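Girura shared workshop, minutes of the gripper build meeting, November
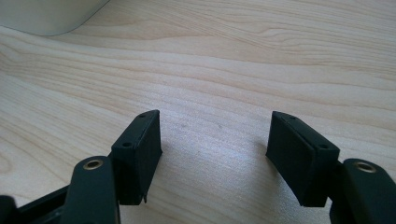 Hand gripper over the table, both finger pads fitted, nothing held.

Present: Remedios Tolentino (chair), Auður Bach, Geum-ok Yang, Gyu-bin Son (minutes)
Apologies: Tae-yang Won, who sent his notes by message

The meeting opened at 18:40.

1. Minutes of the last meeting

Accepted with one correction. In item 4 it was written that Geum-ok would print the links. It should say that Auður would print the links and Geum-ok would check the fit. Gyu-bin is sorry for the mistake and has changed the file on the workshop computer.

2. State of the hand gripper

Auður reported on the mechanical part. Both sides are now assembled with the black links and the brass-coloured bushings near the ends. The earlier links ran directly on the screw and became loose after one evening of opening and closing. With the bushings she finds the movement much smoother, but the right side is still a little stiffer than the left. She thinks the hole in the right link came out of the printer too small and she pressed the bushing in with too much force.

Geum-ok asked if the hole should be drilled or the link printed again. Auður prefers to print again, because she drilled the first one by hand and the result was not straight. Remedios agreed, if the plastic is enough. There is one full roll of the black and a part of another one.

Decision: the right link will be printed again with a slightly larger hole. The left link stays as it is.

3. Finger pads

There was a long discussion on this item.

The pads at present are plain blocks with two holes on the top edge. Geum-ok tried them with a pencil, a cup handle and a small bag of screws. The pencil was held well. The cup handle turned in the grip. The bag slipped out each time, and she believes that the face of the pad is too hard and too flat for it.

Three ideas were put forward:

Remedios proposed to glue thin rubber on the faces. It is quick, and there are rubber pieces left from the Cekent drawer.

Auður proposed to print the pads again in soft plastic. Our printer had trouble with soft plastic last winter and Geum-ok does not want to spend her evenings on cleaning the nozzle again.

Tae-yang wrote in his message that we could keep the hard block and make a soft cover which is fixed through the two top holes. He added a sketch. The sketch was passed around and two of us read it upside down, so he is kindly asked to write the word "top" on the next one.

It was agreed to try the rubber first. If the glue does not hold, we will make Tae-yang's cover. Auður wishes it to be written that she still finds the soft plastic the better solution in the long term.

Gyu-bin asked about the small tab under the pad and whether it can be shortened, as in his opinion it will touch the table when we pick up flat things such as a coin or a washer. Auður will look at the drawing before she answers. No decision.

4. Motor and electronics

The gripper is worked by hand for the moment. The plan is still to make a second version with a motor, which can be put on the Ban arm when the arm is repaired.

Tae-yang wrote that the small motor from Closteo has arrived and it turns in both directions. He has not yet connected it to the control board. He would like somebody to sit with him for this, as he connected the wires the wrong way round in the spring and does not wish to repeat it. Geum-ok will do it with him.

Remedios reminded everybody that the motor work is to be done on the electronics bench and not on the wooden table. The table already has a burn mark near the window from an earlier project and the association has asked us to be careful.

5. Trial log

Geum-ok keeps a log of each opening and closing with the counter. The present set of links has done 638 cycles. The old set without bushings was taken off after 1,285 cycles, but it was already loose much earlier, so the two numbers should not be compared in a simple way. Remedios asked that from now on we also write down when the first looseness is felt, and on which side.

Agreed. Geum-ok will add a column to the log.

6. Money and materials

The bushings were paid by Auður from her own pocket. She will bring the receipt. We need more short screws, as the box is almost empty and some of the screws in it are of the wrong length. Please do not put removed screws back into this box without measuring them.

Remedios will order screws together with the next order of the bicycle group, so that we share the delivery.

7. Other matters

The door of the printer cupboard does not close well. Please lift it a little when you push it.

Gyu-bin asked if the minutes may be written in shorter form. The others said that they like the long form.

Geum-ok asked who has the small round file. It was not in the room. If you have it at home, please bring it back, it is needed for the bushings.

Tasks

Auður: print the right link again, check the drawing for the tab, bring the receipt
Geum-ok: new column in the log, help Tae-yang with the control board
Remedios: rubber pieces and glue for the pads, order of screws
Tae-yang: motor connection, clean copy of the cover sketch
Gyu-bin: send the minutes, ask the bicycle group about the file

The next meeting will be held when the new link is printed. Remedios will write to everybody.

The meeting closed at 20:05.

Minutes written by Gyu-bin Son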